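Notes for Thursday, slot after the break. Twenty minutes with questions, so keep moving.

Open with the shelf. Everybody in the room has bought the container before they knew what was going in it. I did it twice. Ask for hands, don't wait long.

The claim you hear from Gememness and people like them: decant everything, match everything, and the kitchen will stay tidy. I tried it from September on. My doubts, in order.

Cost first. The Drinda set I priced came to 355 dollars. For that you get tubs. The flour comes in a bag already.

Then the capacity numbers. A tub sold as 900 ml took 700 before the lid would sit right. Maybe I fill badly. I'd still like to see the person who gets 900 in there. (Pause, someone usually laughs.)

Labels. Mine peeled. Marlina Gunawan says hers haven't, but she wipes hers down less than I do, and she admits it.

Moving day is where I really stop believing. The advice from the Kwok handout is to wrap each upright piece in whatever cloth you have and skip the paper. Sounds thrifty. Cloth slides down and collects at the bottom, and the sides go bare.
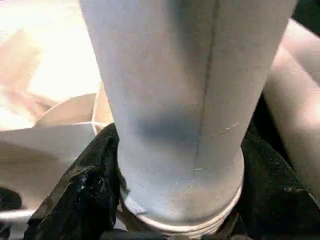

Gray-blue cylinder, dark cloth bunched at the base. Faint white scratches low on the right.

Don't oversell the scratches. I can't tell you when they got there and neither can the cloth people. What I can say is that the fabric is down at the foot and the side facing us has none over it. Point at the ridges on the rim, then ask which part they would have padded first.

Bustalel sells a sleeve for this. Haven't tested it, not going to recommend it. If asked: paper, tape, a box that fits.

Back to the shelf for the last bit. I kept almost 20 of the tubs and use the ones for rice and coffee. The rest hold other tubs. Take questions, and if the decanting people want to argue, let them go first.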